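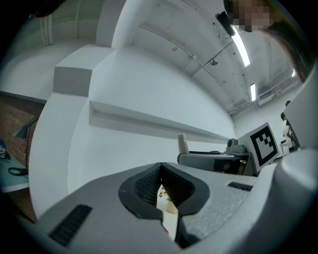
The hall in Wekmont, from the gripper's own camera. The pipes on the ceiling are really straight.

July 11, 2023

My second week with the hand gripper is finished, and I want to write down some things before I forget them.

When I started at Womville I imagined that teaching a robot means writing a lot of code. For the moment my days are much more simple. I take the gripper in my right hand, I press record, and I do the task with it. I pick up a cup, I put it on the saucer, I stop. Then I put everything back and do the same again. In my first week I made 11 good recordings in one morning and I was proud, until I saw that the plan for our group is 2,000 before September.

The lens is very wide, so at first I found it hard to watch my own recordings. The fingers take a big part of the picture and the whole room bends over them. After some days the eyes get used to it. I now look first for the marker board, the white one with thick black border, which stands upright at the end of the grey table. If the board is sharp at the start, I continue. If it is blurred, I moved too early and I must begin again.

The difficult part for me is the speed. With my own fingers I take a cup without any thinking, but with the tool I was always too quick, and the rubber closed on the air. My colleague told me to breathe out when I close it. I laughed, but it helps a little.

We also have the other way, where you sit with a controller and move the real arm from a distance. The program for this is called Pleveo. I tried it twice and I am terrible in it - the arm follows my hand with a small delay, and I correct too much to one side, then too much to the other. Still, I want to learn it, and I have a place in the next training.

Yesterday the counter for the whole team showed 2,096. Mine is a small part of this, but I know which ones are mine, they are the slow ones.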